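Why Do We Sort Things Into Bins?

Pages for Young Readers – Everyday Life

Look around the room you are in. There is a good chance that something in it is holding other things. It might be a drawer, a basket, a shoebox, a jar, or a plain metal bin. People have been putting things inside other things for thousands of years. This page explains how sorting works, why things get mixed up, and how you can sort out a mixed bin of your own.

What is a bin?

A bin is a box with an open top. It can be made of metal, plastic, wood, or even stiff cardboard. Most bins have a flat floor and four walls. The walls stop small things from rolling away. The open top lets you see what is inside and reach in for it.

The open top is the main difference between a bin and a chest or a trunk. A chest has a lid. It keeps dust out, but you have to lift the lid every time you want something. Things that get used every day are often kept in bins. Things that are used once a year, such as winter decorations, are often kept in boxes with lids.

Bins come in many sizes. A desk bin may be small enough to hold only paper clips and erasers. A warehouse bin may be bigger than a bathtub.

Words to know

Assortment: a group of things that are not all the same.

Category: a group of things that belong together for some reason.

Bristle: one of the short, stiff hairs or pins on a brush.

Texture: how the outside of something feels when you touch it.

Material: what something is made of, such as wood, metal, or rubber.

How things get mixed up

Nobody plans a mixed bin. It grows a little at a time. Someone is in a hurry and drops a hair clip into the toy bin. Someone else finds a block under the couch and puts it in the nearest container. A bottle cap goes in, then a marble, then a pencil with no point.

In the town of Illov, the children's library keeps a lost-and-found bin by the front door. The library empties it every June. One year the staff wrote down everything that was in it, and the list had 316 things on it. There were mittens, bookmarks, hair ties, toy cars, one shoe, and a great many pencils. Only a few of them were ever picked up by their owners. The pencils were sharpened and put on the reading tables.

A mixed bin is not a bad thing. It is handy to have one place where odd objects can wait. The trouble comes when the bin is so full that you can't find what you need. Then it is time to sort.

Ways to sort

There is more than one right way to sort a group of things. The way you choose depends on what you want to do with them afterward.

By use. This is the way most homes are sorted. Forks go with spoons, and both are for eating. A hairbrush goes with a comb, and both are for hair. A ball goes with a jump rope.

By material. Recycling centers sort this way. Glass goes in one place, paper in another, and metal in another. It doesn't matter to the recycling center whether a piece of metal used to be a soup can or a pie pan.

By color. Art rooms often sort this way. If you are painting a picture of the sea, it helps to have all the blues and greens in one jar. Sorting by color is also a good way to begin if you are not sure what some of the things are.

By size. Hardware stores sort nails and screws by size. A small screw and a large screw may look alike, but one of them won't fit the hole.

By shape. Some things are round, some are long, and some have flat sides. Shape matters when you are packing. Blocks with flat sides stack well. Round things leave gaps between them, and lumpy things are the hardest of all to stack.

By owner. Families and classrooms sort this way. Coats hang on hooks with names. Lunches go in separate bags.

Some things fit in two groups, or in none. A toy boat that you only play with in the tub could go with the toys or with the soap and sponges. You have to pick one place and remember it.

How your hands and eyes do the work

When you look into a mixed bin, your eyes notice color first for most things. A bright object stands out from a dull one. Then you notice shape and size. You may not even know you are doing it.

Your hands find out things that your eyes can't. They can tell you that one toy is squishy and another is hard. They can tell you that a box is heavier than it looks. If you close your eyes and put your hand in a bin, you can often name what you are touching. Your fingertips have many tiny nerve endings that send messages to your brain about texture, heat, cold, and pressure.

You also change the way you hold your hand for each object. Try this with things you have at home. Pick up a coin. You will use the tips of your thumb and one or two fingers. Now pick up a cup. You will probably wrap your whole hand around it. Now pick up a large ball. You will need two hands, with your fingers spread out. Scientists who study hands call each of these a grip, or a grasp.

Many objects are made with a part for holding. This part is called a handle. A hairbrush handle is long and narrow, so your fingers can close around it. Some handles have ridges called ribs. The ribs help to keep the handle from slipping when your hand is wet. The other end of the brush, called the head, carries the bristles. On a round brush, the bristles stick out on all sides, and hair can be wrapped around the head while it is being dried. On a flat brush, the bristles are on one side only.

A toy block has no handle. It doesn't need one, for its flat sides give your fingers somewhere to press. Things with bumps and waves around the edge are easy to hold in a different way. The bumps fit between your fingers. Jar lids and garden faucets are often made like this.

Sorting at work

Some people sort things as a job. At the post office, letters are sorted by where they are going. At a fruit farm, apples are sorted by size. At a store called Fotero, which sells used toys and household goods, everything that arrives goes first into large bins at the back. In one week, 1419 things were sorted there. They were checked, cleaned, and put onto shelves marked with the name of each category.

Workers at Fotero follow a simple rule. If a thing can be named, it goes on a shelf. If it can't be named, it goes on the puzzle table, and anyone who walks by may try to guess what it is. Lids without jars and parts from old games end up there most often.

One bin, many kinds of things

An open bin can hold objects that have almost nothing in common. A blue round hairbrush, a green knob shape with a wavy edge, a lumpy blue-gray toy, and a small red-orange block could be sorted by color, by shape, or by use. The brush and the lumpy toy are both partly blue, but they would go in different rooms of a house.
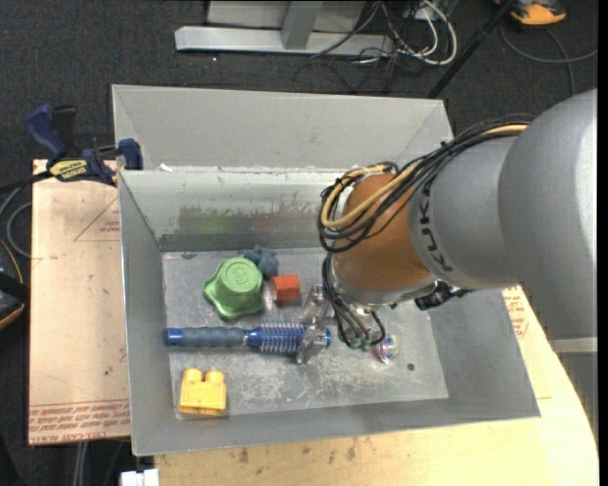
Try it yourself: sort a mixed bin

You will need one mixed bin or drawer, three empty boxes, a large towel, paper, and a pencil. Ask a grown-up before you start, and do not use a drawer that has knives, scissors, medicine, or batteries in it.

1. Spread the towel on the floor. It will stop small pieces from rolling away.

2. Take the things out of the bin and lay them on the towel so that they don't cover each other.

3. Look at everything before you move anything. Decide how you are going to sort.

4. Write a label for each box. If you are sorting by use, your labels might be "play," "wash," and "write."

5. Put each thing in a box. Leave anything that doesn't fit on the towel.

6. Look at what is left. Does it need a new box, or does it belong to a group you already have?

7. Put everything back on the towel and sort it again in another way. If you sorted by use the first time, try color.

Write down what changed. Did the boxes fill up evenly? Did any two things stay together both times?

Questions children ask

Is it all right to have a bin for "everything else"?
Yes. Many homes have one. It works best if it is small.

What is the oldest kind of container?
No one is sure. Early people probably used shells, gourds, animal skins, and woven grass. Most of those things rot away, so clay pots are much easier for scientists to find.

Why do some bins have holes in the sides?
The holes let air and water through. That is useful for wet toys, onions, and potatoes.

Can animals sort?
Some can. Some squirrels bury different kinds of nuts in different places, and pack rats gather small objects and carry them back to their nests.

More pages in this series: Why Do Shelves Sag? – How a Zipper Works – What Is Inside a Sponge?

Published by Gradetby Children's Pages. Last updated December 1, 2024.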